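Do we need another loyalty app?

May 1, 2024

My local supermarket has been taken over by Cumley, and the first thing to change was the price of butter. Or rather, the prices, as there are now two of them on every shelf label. The big yellow one is for people with the app. The small one, in grey, is for the rest of us, and it is a good deal higher than what I was paying in January.

I asked at the till what the app wanted from me in return. The lad said it was free. I said I knew it was free, but what did it want? He very decently said he didn't know and that I should read the terms.

So I read them, over two evenings. They run to 337 clauses if you include the annexes, and I did include the annexes. Clause 14 says they may share what I buy with "selected partners", and the partners are listed on a separate page, which sends you to another page, which asks you to log in. You can only log in if you have the app.

My friend Kuldeep Goel thinks I'm being daft. He has had the Vivia card for years and says he saves a fortune. I asked him how much. He looked it up on his phone and it had given him 611 points, which sounded grand until we found the page with the exchange rate. You need 2,000 before you can spend any of them, and they run out if you don't shop there for a while.

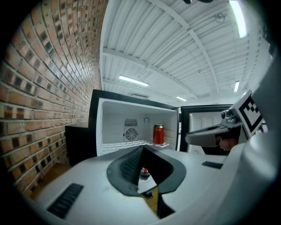
He also buys things he doesn't want. I've seen his cupboard. He has more tinned chickpeas than anyone could get through, all bought on double points, and he doesn't much like chickpeas. When I brought this up he said they keep.

I'm willing to believe that some people do well out of these schemes. If you have a big family and always shop in one place, and you would have bought those things anyway, perhaps the sums come out in your favour. What I don't accept is the word "saving". If the shop puts the butter up and then takes the rise off again for members, the member has saved nothing. He has paid the old price and handed over his shopping list as well.

The old Sisodia on the corner had one price for everybody and a paper bag if you asked. It was dearer for some things, I'll grant that, and the bread was often gone by lunch. But I never once had to prove who I was to buy an onion.

For now I'm walking the extra distance to Erkitz, where there is no app that I know of. Their butter is only a little more than Cumley's yellow price. I've written to Cumley asking what the butter cost on the day before they took over, and so far I've had an automatic reply inviting me to download the app.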